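3.2 Work surfaces and the placing of the cup

The study deals with a short household task: a cup is set down on a coaster on an otherwise clear table. Earlier work on table setting (Section 2) mostly used full place settings, in which the position of each item depends on its neighbours. We wanted a task with one item and one target, so that any offset could be measured against the coaster alone. Layouts were drawn up at Flellomton by Zawadzka and Filali and checked against the Ustside protocol before the first session in November.

Two properties of the surface were recorded for every layout: its tone relative to the wall behind it, and the nature of its edges. A plain, pale surface gives few cues to depth. Where the surface meets a vertical panel, the seam is often the only strong line available for judging distance, and its contrast changes with the lighting.
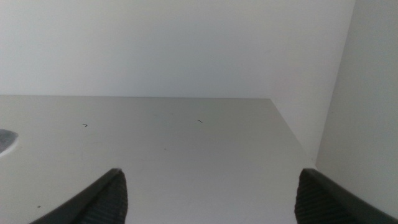 Figure 6. Horizontal surface and back wall, with the seam between them.

Tone was scored by two raters on a seven-point scale, with 1 for no visible difference between surface and wall and 7 for strong contrast. The raters worked separately and did not see each other's sheets. Of the 41 layouts scored, those on which the raters differed by more than one point were scored again by Tian, and the third score was kept.

Furniture next to the table was left in place. Removing it would have made the layouts easier to compare, but a table in a home seldom stands alone, and a shelf or drawer unit of similar colour can make the side edge hard to find. The side edge was therefore coded separately from the back edge, as clear, partly masked or masked.

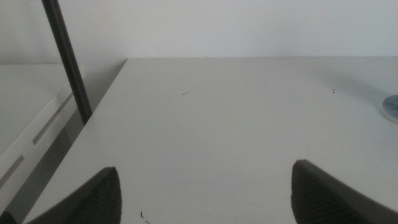 Masked edges were treated as missing in the distance analysis and kept in all others. Offsets were taken from the centre of the coaster to the centre of the cup base, in the plane of the table. A cup whose base lay wholly within the coaster was coded as placed, whatever its offset. A cup resting partly on the table was coded as overlapping, and one that had tipped was coded as failed with no offset recorded.

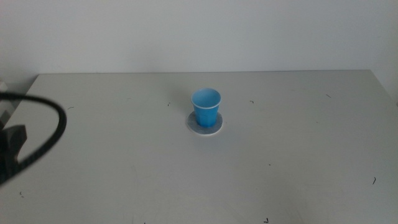 The coaster has to be wider than the cup base for this coding to be of use. A cup that tapers towards the base leaves more of the coaster uncovered than its rim would suggest, and offsets judged from the rim in an oblique view are biased away from the viewer. All offsets reported in Section 4 refer to the base. Small marks on the table were not coded.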